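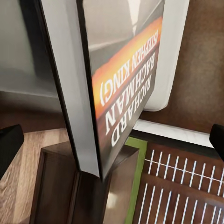

Richard Bachman (Stephen King), hardcover

Kilcombe Book Swap — FAQ
Updated Jun 9, 2024

How does it work?
Bring a book, take a book. No cards, no fees. Shelves are in the front hall at Kilcombe, next to the coat hooks.

How many can I take?
Up to 5 per visit. Brought fewer than that? Fine, it evens out. Almost 3,817 books came through last year so we're not short.

What do you take?
Fiction, cookbooks, kids' books, travel if it's recent. Hardcover or paperback, either's good.

What don't you take?
Textbooks, encyclopedias, anything with mold. Magazines go to the Tuseck branch, they have a rack.

Do I need to bring it back?
Nope. Keep it, pass it on, whatever. Some people do return them and thats nice too.

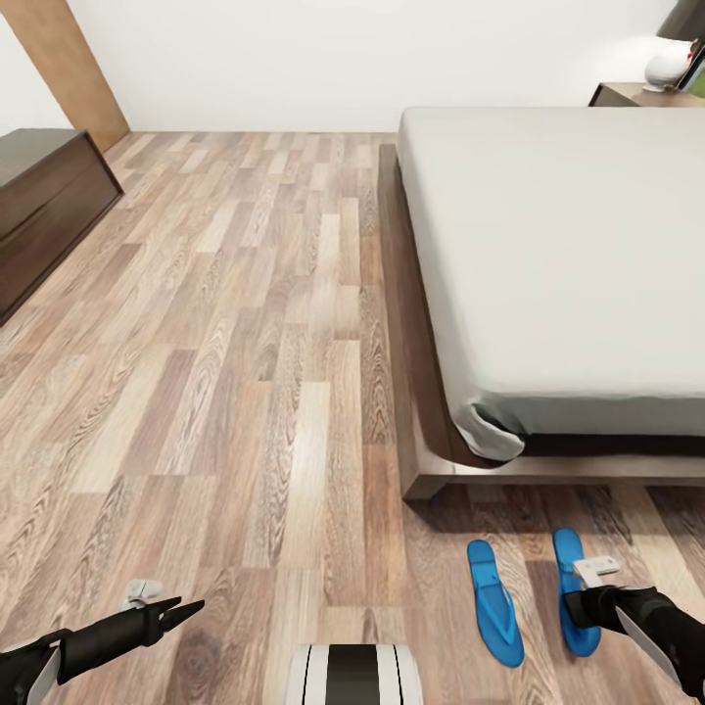

Platform bed, light gray sheet

I read in bed and lose my place. Do you have bookmarks?
Yes, paper ones, in the tin by the door. Take two.

Can I request a title?
Sort of. Write it on the sheet at the desk and we'll look when boxes come in. We can't hold things longer than 15 days — after that back on the shelf.

My book has a name written inside. OK?
Yes. Cross it out if you mind.

Is there parking?
Small lot behind Giraldo Street, fills up quick. Bikes can go by the side gate.

Can I sit and read there?
Sure, as long as you like while we're open. Reading corner is past the kids' section. Please no hot food.

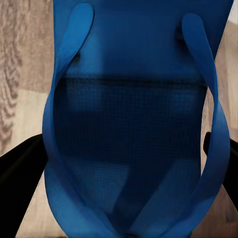

Blue mesh-back seat

Are you open all summer?
Closed the first 2 weeks of August. Please dont leave boxes outside then, rain gets them.

I have a LOT of books. Will you pick up?
Only inside Kilcombe and Plarska, and only if they're boxed and on the ground floor. Leave a note at the desk with your adress and a good time. Small boxes please — big ones break.

Can I swap DVDs?
Not right now. Maybe later, ask again in the fall.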